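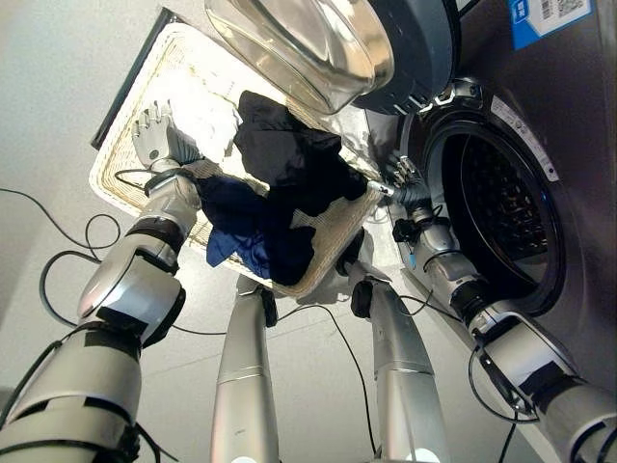

Mon 17 December

We moved laundry day to Monday in May and I have kept to it since. Weekends were getting eaten up by it. Now I start a load before breakfast and the second one when I get back from work, and the folding happens in front of the TV.

The other change was the water bill. The last one came to 126 dollars, which is more than we paid all last winter for the same months. I called and was on hold for a while, then a man read me the meter number and told me it matched. I went down and looked at it myself and he was right. So it's us.

Jonalyn Malabanan from my old job washes everything cold and says she sees no difference. I tried it with the dark things and they came out fine. Towels I still do warm. I also stopped running half loads, except for Jericho's work shirts, which he needs by Wednesday and never brings down on time.

Dryer sheets are gone too. I bought a box of 8 wool balls at Fadeo and two have already vanished, probably inside a duvet cover. The rest make a thumping noise you can hear upstairs.

Next bill comes in January. I'll post the number.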